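How to prepare a measured survey of a small building before you design anything

Most small projects go wrong at the survey. A drawing that is out by the thickness of a plaster coat will still look fine on screen, and the mistake only comes to light when a staircase or a run of joinery arrives on site. What follows is the method we use at Keane for houses, shops and small halls. It needs two people, no expensive equipment and one full working day for a building of ordinary size.

What you need

A laser measure with a fresh battery
A steel tape, 5 m or longer
A long tape for outside
A clipboard, plain A3 paper and pencils in two colours
A spirit level or a cross-line laser
A torch
A camera or phone
Chalk or low-tack tape for marking points

Check the laser against the steel tape before you leave the office. Measure the same wall with both. If they disagree by more than a couple of millimetres, find out whether the laser is set to read from its front edge or its back edge. This setting causes more bad surveys than anything else and it is easily knocked in a bag.

Step 1. Walk round without measuring

Go through every room first, including the roof space and any cellar. Look for changes in floor level, walls that don't line up between storeys and places where an extension meets older work. Ask the owner what has been altered. In the old dairy at Dinumstead the owner remembered a doorway blocked up when she was a child, and it explained a crack we would otherwise have put down to settlement.

Step 2. Draw the plan by eye

Sketch each floor on its own sheet, as large as the paper allows. Proportions don't matter much at this stage. Show every door, window, chimney breast, step and recess, and leave plenty of white space around the outside for figures. Give each room a number and keep to it. Draw small, awkward places such as cupboards under stairs on a separate sheet and give them a letter, so they can be found again.

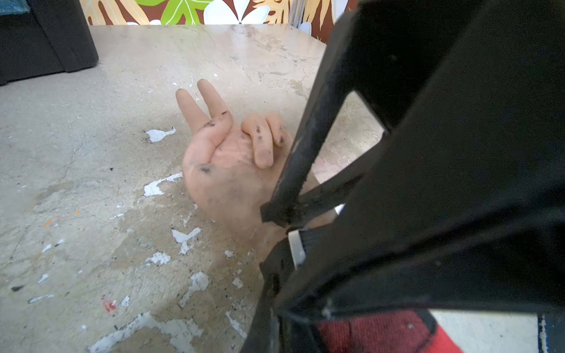
Use one pencil colour for the building and the other for dimensions. It sounds fussy, but by the middle of the afternoon a sheet can carry so many figures that a window sill and a dimension line look the same.

Step 3. Set a datum

Choose one level that you can carry through the whole building, usually a line 900 mm above the finished floor in the entrance hall. Mark it with chalk or tape. Carry it from room to room with the level or the cross-line laser, through doorways and up the stairwell. Every height you take afterwards is measured up or down from this line, never from the floor of the room you happen to be standing in. Floors in old buildings slope, and a ceiling height taken from a sloping floor tells you very little.

Step 4. Take running dimensions

Start in one corner of the room and work clockwise. Keep the end of the tape at the corner and read off each feature as you come to it: edge of the architrave, edge of the opening, face of the chimney breast, next corner. These are running dimensions. If you measure each piece separately and add them up, small errors add up too.

One person measures and calls out the figure. The other repeats it aloud, then writes it down. Always work in millimetres and always write the whole number. Swap jobs after lunch if you like, but don't swap in the middle of a room.

Step 5. Take the diagonals

Never assume a room is square. Measure both diagonals at the same height, corner to corner. If furniture is in the way, measure above it. For a room with more than four corners, divide it into triangles on the sketch and measure every side of each triangle. Orla Ó Ceallaigh, who trained most of us, took a third check dimension across the middle of any large room, and it is a good habit to copy.

Step 6. Find the wall thicknesses

Measure through every door and window opening, and write down what finish is on each side. Where a wall has no opening, you will need to work out its thickness from the overall outside dimension, which is why the outside has to be measured as carefully as the inside.

Step 7. Heights and sections

In each room record floor to datum, datum to ceiling, sill height and head height. For stairs, count the risers and measure the whole rise from floor to floor, then divide. A flight of 14 risers can have an odd one at the top or bottom where the floor has been relaid, so measure those two separately. 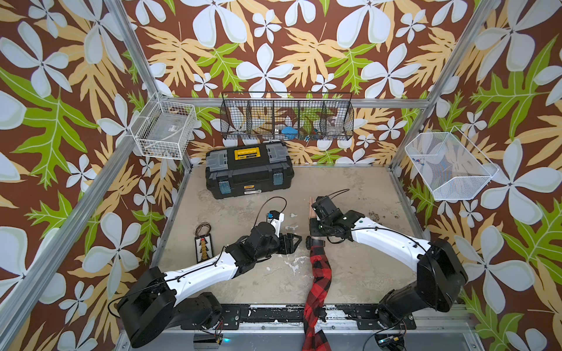
In the roof space take the height of the ridge, the size and spacing of the rafters and the position of any purlins. Stand on the joists or on boards laid across them. Do not lean on pipes.

Step 8. Photograph in order

Stand in each corner of the room in turn and photograph the opposite corner. Follow the room numbers on your sketch. Take close views of anything you may have to draw in detail, such as cornices, window catches or brackets, with the steel tape held beside them.

Step 9. Draw it up quickly

Draw the survey the next day if you can. Begin with the outside walls, then place the rooms by their diagonals. Catríona Kinsella keeps a sheet beside her for gaps and doubtful figures as she draws, and goes back to site once with the whole list. On the shop at Fleker Row her list ran to 16 items and took an hour to clear.

If a room will not close, look for a misread figure first. A 6 written as a 0 is common, and so is a dropped hundred. Don't share the error out between the walls to make the drawing fit. Mark the place with a note and measure it again.

Write on the finished drawing who made the survey, what could not be reached and which dimensions were worked out by calculation. Keep the pencil sheets in the job file with the drawings. Scan them as well, both sides, since section sketches tend to end up on the back.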